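修復工房 作業記録 9月
件名 Charvát文庫地図資料 裏打ち用糊の比較および脱酸処理の中間確認
記録 第二作業室
共有先 保存担当、閲覧担当、Yutong Lu

前回からの引き継ぎ

Charvát文庫の一枚物地図は全3,312点であり、前回の記録時点で状態調査を終えたものは1,127点である。今回は新規の調査を進めず、調査済みのうち「裏打ち剥離あり」と区分したものについて、処置方針を決めるための予備試験を行った。調査票の様式は変更していない。ただし備考欄の「シミ」の語が記入者によって水濡れ痕、油染み、フォクシングのいずれにも使われているため、次回以降は三者を書き分けること。過去分の訂正は、該当資料を処置する際に実見のうえ行う。

裏打ち剥離の大半は、旧蔵者の段階で麻布に貼られた大判図に集中している。糊は目視と水への反応から澱粉系と推定しているが、一部に動物膠と思われる黄褐色の硬い層がある。後者は水を与えても膨潤が遅く、温湯を使うと支持体側の紙が先に弱る。膠とみられるものは今回の対象から外し、別の棚にまとめた。

本日の開始は午前9時20分。室温22度、相対湿度54パーセント。加湿器は前日の夕方から運転していた。午後に換気をした際、湿度が一時48パーセントまで下がったため、湿りを与えた紙はすべてポリエステル不織布で覆い直した。

糊の調製

比較したのは次の三種である。

甲 小麦澱粉糊、当工房の通常処方。澱粉1に対し水4、一晩浸漬後に加熱40分。裏漉し二回。
乙 同じ澱粉を用い、加熱を25分に短縮したもの。
丙 甲にメチルセルロース水溶液を重量比で二割加えたもの。

甲はいつもどおりの半透明に仕上がった。乙は冷めてからの離水が早く、午後には縁に水が浮いた。前回の担当者が「短時間加熱でも差し支えない」と書いているが、少なくとも今回の澱粉の袋では差し支えがある。袋が新しくなってから粘りの出方が変わった可能性があり、仕入れの時期を確認する必要がある。袋の側面に開封日を書く決まりが守られていない。書くこと。

丙は伸びがよく、刷毛の運びが軽い。乾きが遅いぶん位置の修正がしやすく、大判では利点となる。一方で、後年の再処置を考えると混合物の使用は記録を十分に残すことが前提となる。処置票の「接着剤」欄は現在一行しかなく、混合比を書き切れない。欄を広げる案を様式担当に出す。 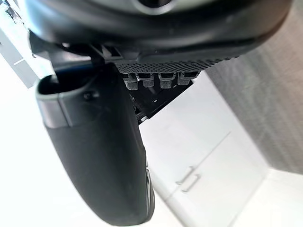
裏打ち紙にはWusanoの楮紙、薄口と中厚口の二種を用いた。薄口は繊維の方向が揃っており、湿らせたときの伸びが横方向に大きい。試験片は資料そのものではなく、同時代の廃棄図録の余白を切り出したものである。縦目と横目を取り違えた片が混じったため、それらは評価から除いた。切り出しの際は、目の方向を鉛筆で隅に書いてから裁断すること。裁断後に光に透かして判断する方法は、この紙では当てにならない。

試験片の貼り合わせは午前中に終え、毛布と合板の間で仮乾燥に入れた。重しの量は従来どおりとした。丙の片だけは表面の湿りが残り、昼の時点で吸取紙を一度替えている。

仮張り板の状態についても記しておく。北側に立てかけてある大きい板は柿渋の層が薄くなり、隅から剥がす際に和紙の繊維を引く。前年度の点検で「使用可」とされているが、大判の仮張りには使わないほうがよい。塗り直しには乾燥期間を要するので、冬の処置計画が固まる前に着手したい。小さい板は問題ない。

脱酸処理の確認

別系統で進めている脱酸処理の中間値を取った。対象は調査票で「酸性劣化、彩色なし」としたものに限る。手彩色のある図は、緑の部分に銅系顔料が疑われるものが少なくない。アルカリ側へ振ることで変色のおそれがあるため、彩色ありの図には一切適用しない。この点は閲覧担当から再度照会があったが、方針に変更はない。

表面pHの測定は平面電極を用い、各資料の余白の同じ位置で行った。処置前の値はおおむね4台の後半に集まっていた。処置後は6を下回るものがなく、多くが7台に入った。ただし、処置直後の値は高めに出る傾向があるため、最終判定は調湿後の再測定をもって行う。測定点に滴下した水の跡が輪状に残った資料が出ている。滴下量が多い。濾紙での吸い取りを早め、電極を離したら間を置かずに処理すること。

Voseroの恒温恒湿槽に入れた促進劣化用の試片は、途中で一部を取り出した。耐折強度の測定は外部に依頼するため、ここには結果がない。目視では無処置の試片の黄変が進んでおり、処置済みの試片との差は机上灯の下でも見分けがつく。色差計の値は次回まとめて記入する。槽の給水タンクの警告が早めに点灯する件は、メーカーへの問い合わせが済んでいない。担当を決めずに放置していたためで、今回から私が引き受ける。

環境記録

Metavanceの記録計を書庫の三か所に置いている。西側の棚の最上段だけ、午後に湿度の低下がみられる。空調の吹き出しに近いことが原因と考えられるが、棚の中段では同じ動きが出ていない。地図用の引き出しを最上段に移す案が前に出ていたので、これは当面保留とするのが妥当である。

展示貸出の照度については、展示期間中の積算を4,000ルクス時に抑える条件で先方と調整している。先方の展示室は照明を段階的に落とせるが、清掃時の点灯が積算に含まれていなかった。先方の計算書を差し戻し、清掃時間を含めた再提出を依頼した。貸出の可否はこの再提出を待って決める。

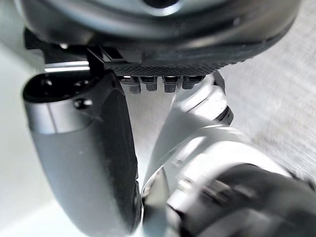
貸出候補の図には、折り目に沿って旧い補修紙が貼られているものがある。補修紙は機械漉きの洋紙とみられ、本紙より硬く、折り目の両側に新たな亀裂を生じさせている。展示のためだけに急いで外すことはせず、裏打ちの方針が定まってから全体の処置に含める。先方には、当該図を傾斜台に置かず水平に展示する条件を伝えた。

午後の経過

14時10分、仮乾燥の試験片を開いた。

甲と薄口の組み合わせは平滑に仕上がり、手で撓めても浮きはない。甲と中厚口では、四隅にわずかな反りが出た。乙はいずれの紙でも接着が弱く、隅から持ち上げると抵抗なく離れる片があった。試験を続ける価値はないと判断し、乙は打ち切りとする。

丙は薄口との相性がよい。ただし、表面を斜光で見ると刷毛目に沿った筋が認められる。混合後の攪拌が足りなかったか、刷毛が硬かったかのどちらかであろう。使用したのは打刷毛ではなく水刷毛を転用したもので、毛先が開いている。新しい刷毛で同じ条件を繰り返さないと判断できない。再試験では塗布量を秤で管理し、塗る者も一人に固定する。

再湿性の確認として、甲と丙の片の隅に湿らせた吸取紙を当てた。甲は10分で離れ始め、丙は6分で離れた。丙のほうが早く外れることは、可逆性の面では歓迎すべき結果である。反面、高湿の環境に置かれたときの保持力に不安が残る。書庫の記録をみる限り、そこまでの湿度になる棚はないが、貸出先の環境までは当方で保証できない。

Yutong Luより、メチルセルロースの粘度等級を一段下げてはどうかとの意見があった。下げれば筋は出にくくなるが、接着力も落ちると予想される。手元に該当する等級がないため、購入申請を出したうえで次回の比較に加える。あわせて、丙の混合比を一割に減らした場合も試す。条件を一度に変えると判断がつかなくなるので、等級の変更と比率の変更は別の試験片で行うこと。

器具および薬品

糊漉しの馬毛の網にほつれがあり、裏漉し後の糊に毛が混じった。ピンセットで除いたが、網は交換とする。予備は棚の下段にあるはずのところ見当たらなかった。隣の製本室に貸し出したままではないかと思われる。貸出簿に記入がない。

脱酸処理液の残量は次回分に足りる。廃液の容器は八分目まで入っているので、これ以上は足さず、次の回収に出す。容器の表示が薄れていたため書き直した。

純水装置の導電率は基準内。フィルターの交換時期は年度末までに来る見込みで、予算の枠を押さえておく。

懸案

大判図の搬送について、閲覧室から作業室までの台車が図の幅に足りず、現在は二人で中性紙ボードごと運んでいる。廊下の曲がり角で一度傾けざるを得ない。麻布から剥離しかかった図をこの方法で運ぶのは避けたい。台車の天板を差し替える案と、閲覧室側に一時保管棚を設ける案がある。後者は施錠の問題があり、総務との協議が必要である。

図の整理番号について、旧目録と現行の請求記号の対応表に欠番がある。調査済みの範囲で見つかった不一致は、調査票の写しに付箋をして第一作業室の書類箱に入れた。正式な訂正は目録担当が行うので、作業室側で請求記号を書き換えないこと。鉛筆書きであっても同様とする。

次回までの作業

丙の再試験に用いる打刷毛を下ろし、事前に毛の抜けを確認する。
澱粉の仕入れ時期と製造番号を照会する。
促進劣化の試片を予定どおり取り出し、色差を測る。
脱酸処理済みの図の表面pHを、調湿後に同じ位置で再測定する。
恒温恒湿槽の警告についてメーカーに連絡する。
貸出先からの照度計算書が届き次第、保存担当に回付する。

作業終了は17時35分。試験片は甲と丙のみ継続して圧をかけ、乙は記録用の一片を残して廃棄した。加湿器は停止済み。糊は甲の残りを冷蔵庫の上段に入れ、調製者名を貼ってある。三日を過ぎたものは使用しないこと。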